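Flesura Open Day Recordings: README

Summary

This data set holds recordings made during the November open day at the Costham Laboratory for Applied Handling. Visitors watched two robot arms work at a shared table, and a number of them took a turn at guiding the arms themselves. The recordings are released so that groups studying two-arm handling of light, thin objects may use them alongside material gathered under stricter conditions.

The data set was prepared by Sakda Ratanaporn and Natalina Valentini. Questions about its content should be sent to the Costham data desk, with the word Flesura in the subject line.

Contents

Recordings: 1,084
Task sheets: 11
Registered visitors: 248
Written notes attached to recordings: 3,311

Each recording covers one attempt at one task. An attempt begins when the operator takes hold of the controls and ends when the operator lets go or the floor supervisor calls a stop. Attempts that were stopped early are kept in the set and carry the mark "stopped" in the index file. They should not be treated as faulty data.

Setting

The demonstration was held in the Flondum Room on the ground floor. Two arms were mounted at a white table, each fitted with a black gripper. Visitors stood behind a rope on the public side and were admitted to the operator's position one at a time, after a short safety talk. Staff of the laboratory ran the first hour without visitor participation, and these attempts are marked "staff" in the index.

The tasks dealt mainly with small, flat items placed on or near a sheet of grid paper. Task sheets 1 through 4 call for one arm only. The remaining sheets call for both arms, and the operator was free to choose which arm moved first.

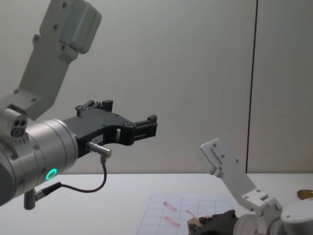 Operators received the same spoken instructions before each attempt, read aloud from the task sheet. No practice run was given. Where a visitor asked for help during an attempt, the supervisor was permitted to repeat the instructions but not to add to them. Requests of this kind are entered in the notes, together with the time at which they were made.

Notes and labels

Notes were written by two members of staff working separately. The first set was made in the room. The second was made later from the recordings alone, following the Tilahun labeling guide, which is included in the folder named "guide". Where the two sets disagree, both entries are kept, and users are asked to state in any published work which set they relied on.

The labels describe the outcome of the attempt, the arm used, and any contact between the grippers. They do not rate the skill of the operator.

Known limits

Operators came from the general public and from visiting school staff, and most had not handled such equipment before. The pace of work is therefore slower and less even than in laboratory recordings. Room noise is present throughout - the sound track has been removed from the public release for this reason and to protect the privacy of visitors.

Daylight in the Flondum Room changed over the afternoon. Attempts made after 3 p.m. were recorded with the ceiling lights on. The index gives the start time of every attempt, so that users may separate the two conditions.

Two task sheets were reworded shortly before noon. Both wordings are supplied, and the index shows which was in use.

Terms of use

The recordings may be used for research and teaching. Users may not attempt to identify visitors from the material. Copies passed to other groups must include this file and the labeling guide without changes.

Visitors who took part may ask for their attempts to be withdrawn by quoting the number on their registration card. Withdrawn attempts are removed at the next release and listed by number in the change file.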